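This site uses cookies to remember your settings. By staying on the page you agree to our cookie notice.

Print this page | E-mail this page

Keeping Your Pills, Drops and Patches in Good Shape at Home

I love a tidy medicine shelf, and I love it even more when everything on it still works the way it should.
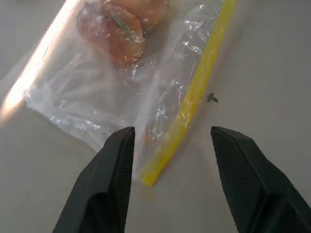

Veikko Pelkonen wrote in after the April page to say that he'd kept his blood pressure tablets in the bathroom cabinet for years, right over the shower, until the pharmacist in Brullham asked him where they lived and made a face. He moved them to a bedroom drawer that same evening and wanted to know what else he'd been getting wrong. Plenty of us are in the same boat, Veikko, so let's get into it!

Get them out of the bathroom

It's called a medicine cabinet and it's the worst spot in the house for medicine. Steam gets in every time somebody showers, and tablets soak up damp from the air. The shelf over the stove is nearly as bad. A bedroom drawer or a hall closet up high is lovely: cool, dry, dark, and out of reach of kids. If small children visit, add a latch. Grandma's purse on the floor counts as storage too, so hang it up.

Leave the little packets in

You know the tiny pouch or canister rattling around in the bottle? Leave it there. It keeps the tablets dry. The cotton wad is a different story. Pull it out once the bottle has been opened (it can draw moisture in) and throw it away.

Weekly boxes

I'm wild about these. Fill yours at the kitchen table in good light, with the phone in another room and every bottle lined up on the left. As you finish with a bottle, move it to the right. It takes me no time at all now and I haven't had a mix-up since I began doing it this way. Ask the pharmacist first, though, as some tablets have to stay in the package they came in. Wash the empty box in warm soapy water now and then and let it dry all the way, lids open, before you fill it again.

Things that live in the fridge

Some eye drops, some liquid antibiotics and unopened insulin usually go in the refrigerator. Read the label on yours. Keep them on a middle shelf toward the front, in a lidded tub, well away from the back wall where things can freeze. Never the door! It warms up every time someone goes hunting for mustard. If something has frozen, don't thaw it and carry on, call the pharmacy.

Write on the box

Keep a marker in the drawer. The day you open a bottle of eye drops, write the date on it. Many are only good for a few weeks after opening, whatever the printed expiration says. I do the same with cough syrup and skin creams.

Measuring liquids

Please don't use a soup spoon. Mine holds a good deal more than a real tablespoon and my sister's holds less. Use the cup or syringe that came with the medicine, hold it at eye level, and rinse it right after. If you've lost it, most pharmacies will hand you another one.

Clearing out

Umut Güler tells me the drop-off bin at the Çınar pharmacy in Irov took in 2,111 packages last year, and 43 of those came from one household. What a clear-out! If there's a bin near you, use it. If there isn't, mix old tablets with used coffee grounds or cat litter, seal the lot in a bag, and put it in the trash. A few medicines have their own disposal rules, so check the leaflet. Black out your name on the label before the bottle goes.

Traveling

Carry-on, always. Keep a couple of days' extra in case of delays, and bring a copy of the prescription. In summer, don't leave the bag in a parked car, even for a quick stop.

Next time: thermometers, and how to clean a nebulizer cup without losing the small parts down the drain.

Get new tips by e-mail. Enter your address to sign up for our newsletter. You can unsubscribe at any time.

Print this page | E-mail this page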